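How I Get Tape Scraps and Other Little Bits Off a Craft Table

If your craft table is anything like mine, it collects crumbs. I don't mean food (well, sometimes food), I mean the tiny stuff: corners of tape, sticker edges, flakes off whatever you were cutting last. My table has a teal top that I love, and pale scraps show up on it like stars. I've been fussing with this since August and I finally have a routine that takes two minutes, so I'm writing it up!

What you need

A soft brush (a dry paintbrush is great)
A cup for the bits
An old plastic card
A microfiber cloth
Warm water with a drop of dish soap
A little cooking oil, for sticky leftovers

Step 1. Clear the big stuff, leave the cup

Move your scissors, paper, glue and so on to one end. Keep one cup out on the table, because that's where everything small is going. I like a paper cup set inside a heavier holder. A paper cup by itself tips over the second your sleeve touches it, and then you get to start over. Ask me how many times I've done that. When the liner gets grubby you pull it out and drop in a new one.

Step 2. Look from the side

Crouch down until your eyes are almost level with the table. Clear tape is close to invisible from straight above, but it catches the light when you get low. Turn on a lamp at one end if the room is dim. My friend Lewis Geddes uses his phone flashlight, laid flat on the table, and I have to admit it works better than my lamp.

Step 3. Brush, don't wipe

I used to go straight in with a wet cloth. Bad idea! Paper scraps go to mush and tape just slides around under the cloth and hides in the folds. Use the dry brush first, short strokes, always toward the cup. If your table has a seam or your cover has a crease, brush along it and not across it, or you'll pack the crumbs right in.

Step 4. Lift whatever is stuck

Anything that didn't move for the brush gets the plastic card. Hold it nearly flat and push slowly under one corner. My old Scanlon card has a nice thin edge for this. Please don't use a knife or a razor on a painted or covered surface, I still have a scratch from the time I was in a hurry.

For single flakes, press a fingertip on top and lift. A slightly damp finger picks up more. Then flick it into the cup, over and over, very glamorous.

Step 5. Get rid of the sticky spot

Dab a tiny bit of cooking oil on the gummy patch and leave it for a minute or so while you do something else. Rub it with the cloth, then wash the spot with the soapy water so the next sheet of paper doesn't pick up grease. Try it somewhere hidden first if you're not sure about your finish.

Step 6. Wipe down and dry

Now the cloth gets its turn. Warm soapy water, wrung out well, one pass in the same direction, then dry with the clean side.

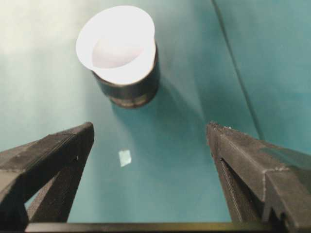
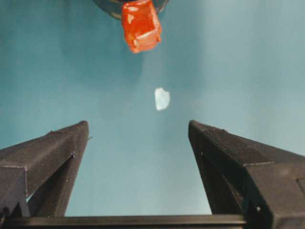

Small pale scraps on the teal, one in each picture. The cup with the white rim is in the first, and the orange-red cube is at the top of the second.

A couple of extra things

Glitter needs its own cup. Mix it with the tape bits once and you'll see why.

If you have a removable cover, shake it outside before you wash it. I did mine over the back steps and was still finding sticker corners out there a week later.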